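Veveck Pantry Jar and Bowl Set
Set-up guide, section 4: Setting the table and filling the bowl
Revised October 2019

This section covers where to put the jar and bowl, and how to get dry goods from one to the other. Earlier editions claimed that anyone could pour a clean portion on the first try. We have taken that line out. Expect spills, and set up for them.

4.1 Before you start

1. Clear a small table. A narrow one will do if it stands firm. Push down on each corner and listen for a knock.
2. Wash the bowl and dry it by hand. Air drying is supposed to be enough, but a damp patch in the bottom will hold on to rice or sugar.
3. Tip the bowl on its side and look across the inside under a good light. Chips are easy to feel and hard to see, so run a fingertip around the rim as well.

CAUTION: Do not use a chipped bowl for food. The repair kits sold for this purpose have not impressed us.

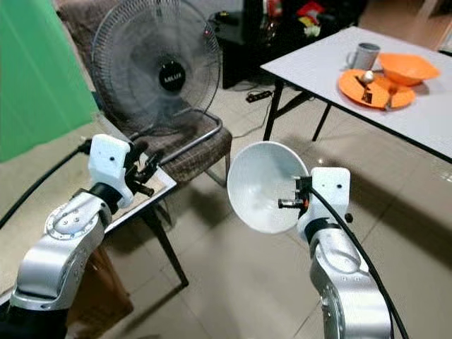

Wian Nel writes that he skipped the rim check for months and never had a problem, and he wonders if it belongs in the guide at all. It stays in. A chip that does no harm to a bowl of rice can still cut a thumb.

4.2 Placing the jar and bowl

4. Stand the jar toward the back of the table, with the lid screwed on. A corner is best if you have one, as there are fewer ways to knock it with an elbow.
5. Set the bowl in front of the jar, near the middle. Leave enough room between them for your hand.
6. Check that the bowl sits flat on its base. If it rocks, turn it a little and try again.

NOTE: The Doucet booklet tells you to keep the jar and bowl touching "for a shorter pour." We tried it. The bowl gets bumped each time the jar is lifted.
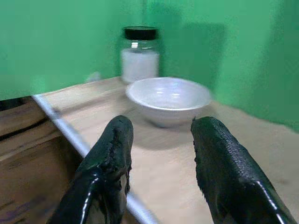
Why not just scoop it? I've had the Dulham set for years and a plain spoon beats pouring every time, says Harriet Boateng. She may be right. If you prefer a spoon, use a dry one and skip step 9.

4.3 Using a cloth

A cloth is optional. It is said to stop the bowl from sliding, which depends a great deal on the cloth. A coarse weave grips fairly well. A smooth one can make matters worse, and any cloth will catch stray grains.

7. Lay the cloth and smooth it from the center out. Folds near the jar matter more than folds at the front, so look there twice.
8. Put the jar and bowl back in the same places and give the bowl a light push at the rim. If the cloth moves with it, take the cloth away.
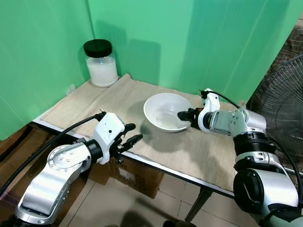
9. Unscrew the lid and set it down where you won't pour over it. Hold the jar with one hand and steady the bowl with the other. Pour slowly and stop early. For a first try, 200 grams is plenty, whatever the recipe card suggests.
10. Screw the lid back on before you move the bowl.

CAUTION: Never lift a full bowl by the rim with one hand. Support it from below.

4.4 About the lid

Skultanov, who supply the replacement lids, rate them for 2,000 openings. We have no way of checking that figure and would not plan around it. Replace the lid when it starts to slip on the thread.

If the lid sticks, wipe the thread with a dry cloth. Do not oil it.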